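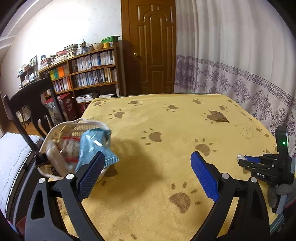
Hand-held grippers at a blanket-covered table, with a basket of snack-sized packets. One of the grippers has a wrapper at its fingertips.

Group says home-recorded gripper data beats lab data. The numbers are thin.

A research group at Grivis says a robot arm can learn to sort small wrapped items better from recordings made in ordinary homes than from recordings made in a lab. The claim appears in a short paper posted in October, and it has been passed around a good deal since then. It deserves a slower read.

The method is simple enough. People use hand-held grippers to move packets into and out of a basket on their own tables, and a camera on the tool records each grasp. The recordings train a control program, which then runs on an arm fitted with the same kind of fingers. No robot has to be in the house while the data is gathered, so it comes cheap.

The group collected 237 recordings in 19 homes, most of them in Pralville. It trained a second program on the same number of recordings from its own lab bench. Both were then tested on packets neither had handled before. The home-trained program did better, with a success rate up to 19 points higher, the paper says.

"Up to" is carrying a lot there. The gap is the best result from one class of item, crinkly plastic packets. On stiff boxes the two programs came out nearly even, and the paper gives that comparison a single line. There is no breakdown by home, so a reader can't tell whether a few busy households supplied most of the useful material.

The tests raise a bigger question. They were all run on one arm, in one room, under steady light. If the point of recording in homes is that homes are messy, the obvious place to test the arm is a home. The authors say that work is planned — they don't say when.

Then there is the matter of what counts as a success. A packet lifted clear of the basket scored as a win even if it was dropped before reaching the table. The Sepúlveda benchmark, which many groups in this field use, counts a drop as a failure. The paper doesn't report a score under that rule.

Bristar, which paid for part of the work, is already calling the method "home-ready" on its website. The paper itself never uses the phrase. The group says it will release the recordings and the training code, but neither was available at the time of writing.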